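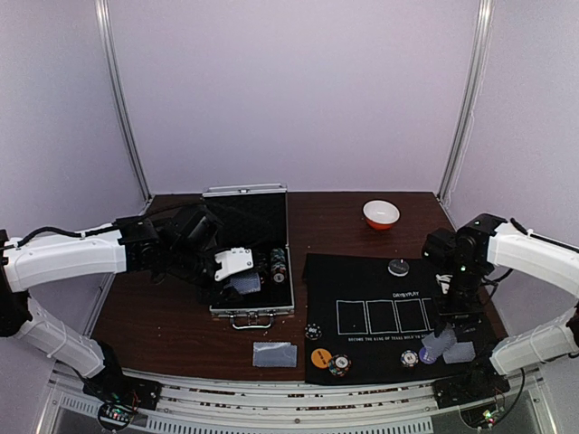
Nanna Kárason reckons the Hevness starter is sulking, and that I should feed it twice a day until the weather turns.

Friday, August 15, 2025

She may well be right (she usually is with rye!), so it had a second feed after lunch, 200 g flour to the same of water, and I've moved the jar down to the bottom shelf where it's a bit cooler. The Birar flour drinks far more than the old bag did, and I do wish I'd written that down in June when I first noticed it, but there we are. Loaf 5 came out at 467 g, lovely dark crust, rather gummy near the base. I'd give it longer in the oven next time and leave it well alone overnight before cutting, hard as that is with the smell going through the whole corridor. Frandsen tins need greasing right into the corners. Must order more caraway.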